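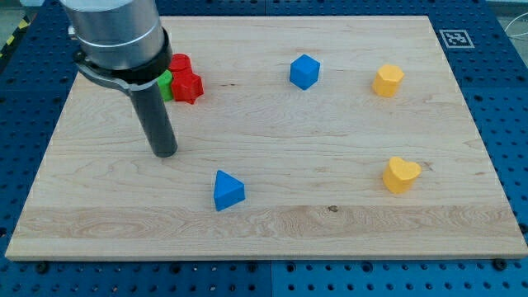 Board from above, with the small dark knot near the front edge

Raised fuzzy patches on a light wood board after washing - sand again or leave it?

Posted by Hamdia Seyoum in Kitchen and Household
Edited once to add what oil I used

I have a large light-coloured board that I use for bread and vegetables. It's solid wood, sold to me as maple, and I've had it since August. For the first few weeks it was smooth. Now every time I wash it the surface comes up rough, and it catches on the dishcloth. The roughness is worse in the middle where I do most of the cutting. When I run my hand along the grain it feels all right, but across the grain it feels like a cat's tongue.

What I have done so far:

Washed it by hand only, warm water and ordinary dish soap. It has never been in the dishwasher.

Oiled it 2 times with Pamel board oil, which the label says is food-grade mineral oil. Wiped it on, left it overnight, wiped off what was left.

Sanded it once by hand with 120 grit because that's what was in the shed. It was lovely for two washes and then went rough again.

My brother-in-law says I should put a proper varnish on it and be done with it. The woman at the hardware store said never varnish a cutting board. My mum had one board for her whole married life and as far as I know did nothing to it at all.

So my questions are whether the roughness means the board is poor quality, whether I should keep sanding or just put up with it, and whether I should worry about the knot. The knot is small and doesn't feel loose, but I've read that knots can fall out or hold bacteria.

I also don't have much in the way of tools. There's an old Elto palm sander that belonged to the previous owners of our house, and I haven't tried it. I'd sooner not buy a heap of products for one board.

Thanks in advance.

Gebremedhin Endale
Member, mostly in Woodwork and Repairs

Nothing is wrong with the board. What you're feeling is raised grain. When bare wood gets wet, the fibres at the surface swell and some of them stand up, and when it dries they stay up. Sanding cuts them off, but the first few wettings afterward will raise more. Most people sand once, wash, find it rough again and decide the sanding didn't work. You have to wet it on purpose between sandings.

How I do it:

Wash the board and let it dry completely, standing on its edge so air gets to both faces. Overnight is usually enough in a heated house. If you're in a damp place, give it longer.

Sand with 120 along the grain until the knife marks you care about are gone. You don't need to chase the deep ones. Keep the sheet wrapped around a block of scrap wood or cork so you don't make hollows with your fingertips.

Wipe off the dust, then wet the whole surface with a damp cloth. Don't flood it. Let it dry. It will feel horrible, and that's fine.

Sand lightly with 180. Wet it again, let it dry, and sand lightly with 220. Light means the weight of your hand and a few passes. If you press hard at this stage you cut down into new wood and have to start over with the wetting.

Do the back as well, or at least wet and dry the back each time you do the front. A board that only ever gets wet on one side will cup.

After that, oil. Two coats since August isn't much for a board that gets washed daily. I put on 4 coats over a weekend, with the first one heavy, and then one coat a month or whenever the wood looks chalky. Mineral oil doesn't cure, so it slowly washes out and you have to keep replacing it. If you want it to last longer, use a mix of mineral oil and beeswax for the final coat. I buy the Beyene one in the flat tin, but they're all much the same and you can make your own in a jar sitting in hot water. Go with one part wax to four of oil.

Don't use olive oil or canola. They go sticky and then they smell.

On the varnish, the hardware store is right for a board you cut on. Varnish is a film, and the knife goes through it, and then water gets under it and it flakes. For a serving board that never sees a knife it's fine once it has fully cured.

On the knot, press around it with your thumbnail. If there's no gap and no movement, leave it alone. A small tight knot is just harder wood. If a crack opens around it later, stop using that side for raw meat and turn the board over.

Your palm sander will do the first pass at 120. Keep it moving and do the finer grits by hand, as palm sanders leave little swirls that show up once the oil goes on. Wear a mask either way. Maple dust is very fine.

mevow_fan
Member

I just use the Mevow plastic ones, they go in the dishwasher. No sanding.

Hamdia Seyoum
Original poster

Thank you Gebremedhin, that makes sense of it. I hadn't thought of doing the back at all. I pressed around the knot and nothing moves.

One more thing - does it matter that I already oiled it? Will the water still get in to raise the grain, or do I have to get the oil out first?

Gebremedhin Endale
Member, mostly in Woodwork and Repairs

It will still raise, only less evenly. The oil near the surface will come off with the 120, and you'll know because the paper clogs quickly at the start and then stops clogging. Knock the sheet against the bench or change it when it gets gummy. If there are dark patches that still feel greasy, wash those with dish soap and warm water, dry the board and carry on.

Make sure it's properly dry before the first new coat of oil. I've oiled over damp wood when I was in a hurry and it came out blotchy. It evened out after a couple of months, but I'd wait the extra day.

Also, spread the oily rags flat outside to dry. Mineral oil isn't the risky kind, but linseed and tung oil are, and it's easier to have one habit for all of them.

This thread has been viewed 122 times. 6 people found the first reply helpful.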